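Projects > Student Robotics Club > Tranach > README

# Tranach: handheld gripper recordings

12 shares | 3 comments

Read this before you train anything on it. The short version in last year's folder made the set sound better than it is, and two people lost a week over it.

## What is in it

Tranach is a set of 125 recordings made by the student robotics club for the Stilberg tidy-up challenge. A person holds one gripper in each hand and does small jobs on and near a table: move a cup, fold a cloth, put a thing in a tray. The club's idea was that a robot arm could learn the same jobs from the recordings without anyone driving the arm by hand. I was doubtful about that in November and I am still doubtful.

We started with 159 recordings. The ones we dropped are listed in `dropped.csv` with a reason next to each. Read the reasons. "Looked odd" is not a reason, and it is in there more than once.
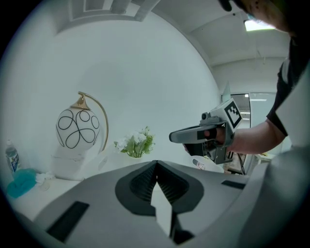 Second gripper with its marker and small camera, seen over the top of the first.

## How it was recorded

Each gripper carries printed square markers. Software finds the markers in the video and works out where the gripper was. When the markers are in plain view this works fine. When a hand or a sleeve gets in the way, the software fills the gap with a guess, and the guess gets saved in the same column as the real readings. I asked for a separate flag. It was added for the second half of the set only, so for the first half you can't tell a measured position from a made-up one.

The wrist views use a very wide lens. Straight walls come out bent and the corners go black. There is a calibration file for the left gripper. The one for the right gripper is a copy of the left with the name changed. It may be close enough. No test in this repo shows that it is.

Time stamps come from two clocks. Amra Zupan wrote `align.py` to line them up, and it does a decent job if both grippers move early in the recording. If one hand hangs still for the first few seconds, check the result by eye.

## Where it was recorded

Everything comes from one place. We did not hide the furniture or put up a backdrop, and I think that was the right call, but please don't read "real office" in the challenge entry as "varied."
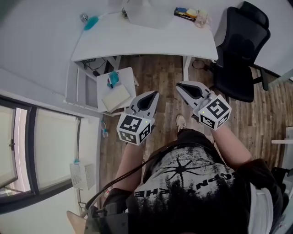
A model trained on this will learn our floor and our desk along with the task. The Trornine branch claims to fix that by shifting colors and cropping at random. I ran it on my own kitchen table and it reached for the wrong side of the cup every time. One kitchen table proves very little, but the branch's own report has no outside test at all.

## Files

- `raw/` video as it came off the cameras, one folder per recording
- `poses/` gripper positions, with the flag column where it exists
- `align.py` clock alignment
- `dropped.csv` recordings we left out
- `splits/` train and test lists

About those splits. The first test list was picked at random, so near-copies of the same attempt ended up on both sides. The success rate on the club poster comes from that list. Use `splits/by_session.txt` and expect a much lower number.

## Things people keep asking

**Is 60 recordings enough for one task?** For cup moving, the Atanasov baseline stopped getting better well before that, on our own test list. For the cloth it never got good, and I don't think more of the same data would help.

**Can I use this for two-handed work?** Carefully. Both hands are recorded, but in most jobs one of them only waits. The cloth jobs are the exception.

**Does it include force?** No. You get how far the fingers are open and nothing about how hard they squeeze. Anyone who tells you the model "learned a gentle grip" from this set should be asked where it learned it.

## Known problems

1. Finger opening is missing for the last few recordings in session 2.
2. Task names are spelled in more than one way. Lowercase them and strip spaces before you match.
3. The poses have a small jump at the start of many recordings. Trim it.

## Use

Free for class and club work. Ask before you post video outside the school, because the people recording agreed to club use only.

Last edited 20 Feb 2025. If you find another problem, open an issue and attach the recording number. "It doesn't work" will be closed.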